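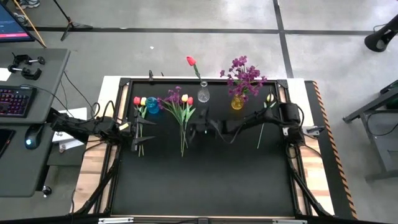
Strickland, July 4, 2020

To: the Fundska flower arranging list
Re: three vases, one table

Thanks for the replies. I'm quoting the one that raised the most points and answering below it.

> I have the same three colors of glass, blue, clear and amber, and I never know which stems go where. I put everything in the amber one and it looks crowded. Do you start with the big bunch or the single stems? And do you cut artificial stems or bend them?

I start with the big bunch. The purple flowers go in the round amber vase and stay there, and everything else gets placed around them. It's the heaviest spray, and the amber glass has the body to carry it. I set it toward the right so the tall part doesn't hide the others.

The clear vase has a narrow neck, so I give it one red tulip and stop. Two will go in if you push, but the heads knock together and both lean the same way. The blue vase is short and squat, and I leave it for last. It can take a yellow tulip if the stem is bent low, or it can stand empty. I like it empty more often than I expected to.

Before anything goes in, I lay the tulips flat on the table and open out the leaves. They come folded against the stem and they're hard to reach once they're in the glass.

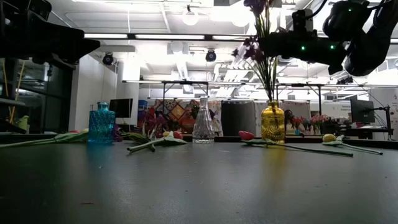 Purple in the amber vase, four tulips lying on the table.

On cutting: I don't, at least not the tulips. Most have wire in them, and a cut end can scratch the inside of the glass. Bend the bottom inch or two back on itself – that shortens the stem and also keeps it from turning in the neck. If yours have no wire, cut a little at a time.

A dark table shows off colored glass well, but it also shows every fingerprint. Wipe the vases after you've finished moving them around.

Someone else asked about the Litberg swap box. It's still open, and I can put in 5 spare purple stems if anyone wants them. Reply to me off the list, please.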